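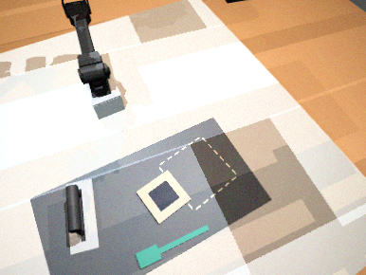
A black robot arm over the grey practice mat, with the square tile lying across part of the dashed outline. Simulated view from the Grillcombe project.

FOR IMMEDIATE RELEASE
Monday, May 17, 2021

Skondham opens its simulated tabletop to outside drivers

OLTAU – Hi, Jintana Petchrat here. I run the demonstration program at Skondham, and I've been told I can write this one myself as long as I get the dates right, so bear with me.

Starting today, we're inviting people from outside the company to help us teach a robot arm. You won't need to come into the office and you won't need to know any programming. You log in, you get a pretend arm on a pretend table, and you move things to where they should go. We record how you did it. Our learning system then studies those recordings and tries to work out how to do the job by itself.

The project is called Grillcombe and we've been building it quietly since November. The first task is a small one. There's a mat on the table with a dashed square marked on it, set at a tilt, and there's a tile that starts out somewhere near it. Your job is to get the tile to sit inside the dashes, lined up with them. That's it! It takes a practised person hardly any time, and it takes a new person quite a bit longer, and we want both.

I should say why we want both, as it's the question I get most. When we started, Fulgencio Camacho did nearly all the driving. He's our lead engineer and he is very, very good at it. The trouble was that the system only ever saw tidy work. The tile went straight in every time, so when the system bumped it crooked (and it did, constantly) it had no clue how to get out of the mess. It had never seen anyone in one. So we asked Natalia Alvarado from accounts to have a go at lunch, and her wobbly, overshooting, back-up-and-try-again runs were some of the most useful things we'd collected up to that point. She's still a bit unsure whether to be flattered.

We also move things around. The tile starts at a different spot and a different angle from one run to the next, and the colours and clutter on the table get changed up too. I'll admit some of the tables look pretty odd, with patches of beige and taupe all over the place. Please don't worry about any of that. Look at the tile, look at the dashes, and drive the way that feels natural to you.

"The thing I'd ask new drivers is to finish the run even when it's going badly," says Fulgencio. "People want to hit reset the second they nudge it wrong. Those are the runs I'd fight you for."

What's on offer

We have room for 14 outside drivers in this first round. Each one will do 5 sessions over the winter, in their own time, from their own computer. Drivers are paid for every session they complete, including the ones where the tile ends up nowhere near the outline. You'll get a practice session first that isn't recorded, and Tiburcio Arellano will be on the other end of the chat if the controls are giving you grief.

A mouse and keyboard will do. A game controller is nicer if you've got one lying about. Left-handed drivers are especially welcome, as we're short of them.

What we keep

We record the movements of the arm, the positions of the objects and the simulated camera views. We don't record your voice, your face or your screen. If you change your mind partway through, write to us and we'll take your runs out of the collection. Macario Cuevas looks after that side of things and he's quick about it.

What comes next

Once this round is done, the runs will be sorted and checked by hand, then used to train a new version of the system. We'll try that version on starting positions it hasn't come across before, and we plan to publish the results whichever way they go. After that I'd love to get onto tasks with a tool in the mix, though Fulgencio would like me to stop promising that to people.

The learning side is being done with our friends at Villaseñor, who have worked with us on the training method from the beginning and who'll get the same recordings we do.

How to join in

Expressions of interest are open now through the Grillcombe page on the Skondham website. Tell us a little about yourself and whether you've used anything like this before. "Never" is a perfectly good answer.

Media contact
Jintana Petchrat
Demonstration Program, Skondham, Oltau
Interviews and a short try-out of the simulator for journalists can be arranged on request.

ENDS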